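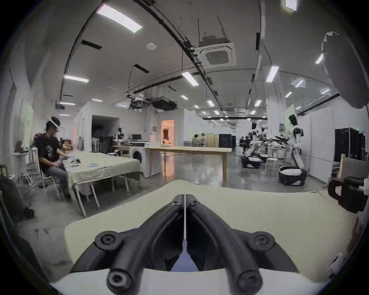
Figure 1. Table with a pale cloth.

Courses > Household Studies > Student Project Reports > Table Linen

Print this page | E-mail this page

Cloth or Bare Table? Table Linen Use and Washing in McIntyre Hall
Student project report, submitted August 23, 2026

Background

The dining room in McIntyre Hall has used cloths on its tables for as long as the hall has kept laundry records. In April the hall office asked whether the cloths were worth the washing. Our group took the question as our term project. We wanted to know how much water and power the cloths use, how long they last, and whether the people who eat there want to keep them.

We did not look at napkins, which are paper in McIntyre and go out with the trash.

Earlier work

There is not much written on table linen in small dining rooms. Most of what we found deals with hotels, where the cloth is changed after every party. A report from the Nodenell residence, written by students in our department, was closer to our case. It compared cotton with a cotton and polyester blend and found that the blend dried faster but held on to grease. The Nodenell group washed everything hot. McIntyre washes warm, so we could not use their figures directly and took only their way of sorting stains.

Method

We followed 20 cloths through one term. Half were cotton from the hall's own stock, and half were a blend ordered from Cavo. Each cloth had a number sewn into the hem in dark thread. We first tried a laundry pen, but the numbers faded and we had to start the log over.

A cloth was changed when the kitchen staff judged it dirty. We asked them to go on as they normally would and to write the cloth number and the main stain on a sheet by the linen hamper. Stains were put in four groups: grease, drinks, sauce, and other. Candle wax went under other.

The washing machine in the basement has its own water meter. We read it before and after each load of cloths. Power was measured with a plug meter on the dryer only. The washer is wired in and could not be measured the same way, so our power figures are incomplete.

At the end of the term we left a short survey at the dining room door. It asked whether people preferred a cloth, a place mat, or a bare table, and left room for comments.

Results

The cloths used 3,716 gallons of water over the term. This is higher than the hall office expected. Part of the reason is that many loads were run half full. The linen closet holds few spares, and the staff washed as soon as the hamper had enough cloths to reset one side of the room.

Grease was the most common stain on both fabrics. It came out of the cotton in one wash in most cases. On the blend it often left a shadow that showed only when the cloth was dry and lying flat. Drink stains washed out of both. The blend came out of the dryer with fewer creases and took less drying time. Nobody in the hall irons the cloths, so the cotton ones went back on the tables creased.

By the end of the term 3 cloths had been taken out of use, all of them cotton. Two had torn along the hem and one was scorched. None of the blend cloths had torn, though several had pulled threads near the corners.

We received 18 completed surveys. Most of them favored keeping a cloth. The comments were mainly about noise. People wrote that the room is louder when the tables are bare, which we had not thought to measure. A few wanted place mats at breakfast and cloths at dinner.

Problems with the study

The log sheet was not filled in every day, and some cloths were entered as washed without a stain. We left those out of the stain counts but kept them in the water total. The two fabrics were also not the same age. The cotton cloths had been in use before we began and the blend cloths were new, so the tearing cannot be put down to the fabric alone. The number of surveys was small.

Recommendations

We suggest that the hall keep the cloths and buy enough spares to wash full loads. We also suggest treating grease with dish soap before the wash, at least on the blend. Place mats at breakfast could be tried for one term. Prirnik, the other dining room on campus, already uses mats in the morning and has offered to lend a set.

A later group could measure the washer's power use and the noise level in the room with and without cloths. The log sheets and meter readings are in the department file under McIntyre, table linen.

Print this page | E-mail this page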